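COURTS AND COUNCILS

Irdale water petition gets its day in court, or at least its morning

The legal fight over who gets to vote on the Irdale waterworks resumed on Friday and was over before lunch, when Judge Remedios Tejada sent everyone home to read the town charter. Several of the people in the room have been paid for months to have read it already.

For subscribers who joined us after the spring: the town council agreed in April to lease the waterworks to Plarnix, a utilities company with a very calm logo. Bilal Hattar, who runs a print shop on Nevik Street and had until then shown no interest in water beyond drinking it, started a petition to put the lease on the ballot. The charter asks for 3,000 signatures. Hattar turned in a box that he says held a good deal more than that. The town clerk's office went through it and accepted 2,481.

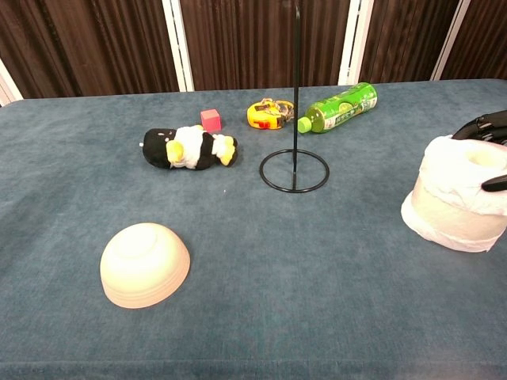
An upturned bowl on a felt-covered table.

The gap comes down mostly to addresses. The charter says a signer must give "the full address of residence." The clerk's office took this to include the zip code. Hattar's printed form had no box for a zip code, and most people, faced with a form on a clipboard outside a grocery store, do not go looking for places to add things. Those who did squeeze one into the margin were counted. A few of them were then thrown out for writing in the margin, a point the town has since given up.

Fadi Bitar, appearing for the petitioners, told the court that the charter was adopted before zip codes existed and could hardly have demanded them. He said this slowly and then sat down, with the look of a man who would have been happy to leave it there.

The town's attorney, Prapai Phromma, had a reply ready. A charter is a living document, she said, and "full" means whatever is full at the time of signing. The judge asked whether it would therefore also mean a phone number. Phromma said it would not. An email? No. The apartment number? Yes, if there was an apartment. Judge Tejada wrote something down, and the lawyers on both sides watched her write it.
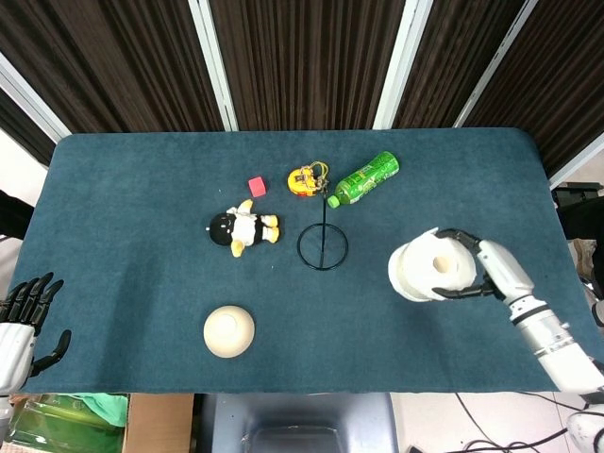

Zaid Shboul

What happened next took up most of the morning. It emerged that there are two versions of the charter. One hangs in a glass case in the lobby of Ellis Hall and says "full address of residence." The other is the one on the town website, and it says "address of residence," with nothing full about it. Neither side could say when the word went in or came out. The town relied on the lobby version. The petitioners, who had downloaded theirs, relied on the website. Each lawyer had attached a copy to the court papers, and until Friday neither appears to have looked closely at the other's.

Judge Tejada asked which one the council had voted on. Phromma asked for time. Bitar, who I would guess was enjoying himself a little, said he had no objection to time, provided that the lease didn't start running in the meantime.

It won't, for now. The judge extended the order that keeps the lease on hold and gave the town 4 weeks to produce the charter as adopted, along with any amendments and the minutes of the meetings that approved them. She also asked both sides to agree on a list of the disputed signatures. They have tried this before. The last attempt ended with an exchange of letters about whether the pages should be numbered front and back.

Plarnix was represented by a gentleman in the second row who didn't speak and left quickly. The company has said only that it "respects the process," and I suppose somebody has to.

Outside, Hattar said he was pleased with how it went and would be more pleased if it had gone anywhere. He has printed a new petition form in case he is told to start over. It has a box for the zip code, a box for the apartment number and a large empty box marked "other." He gave me one. I don't live in Irdale and can't sign it, but it is a handsome piece of printing.

The council has its own view of all this and will air it at the next regular meeting, where the lease is listed under old business, between the leaf pickup schedule and a proposal to replace the lobby carpet at Ellis Hall. Residents may speak for 2 minutes each. They will be asked to state their full address for the record, and I plan to be there to hear how many of them include the zip code.

The court papers from both sides can be read at the clerk's counter during office hours. Bring change for the copier, which doesn't take bills.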